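Flotation room inspection - Flota Wellness, Jotthorpe
Inspected by Sivaprasad Rao, Oct 8, 2025 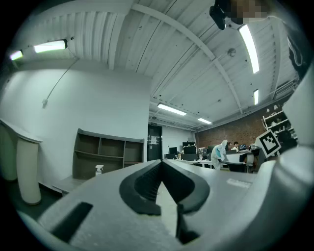
Section 3: Pods and water

Salt density: within range, all pods.
Filter housing, pod 2: seal worn. Replace before next use.
UV lamp hours: 655 logged, limit 2,000. Pass.
Lid hinge and inner handle: pass. Opens with one hand from lying down.
Emergency call button: pass in pods 1 and 3. Pod 2 slow to respond - check wiring.
Non-slip matting: salt build-up at shower step. Clean daily, not weekly.
Air extraction: pass. Grille last cleaned in February.
Client screening forms: six sampled, one unsigned. The ear infection question is missing from the older form - withdraw remaining copies.

Pod 2 stays closed until both faults are signed off.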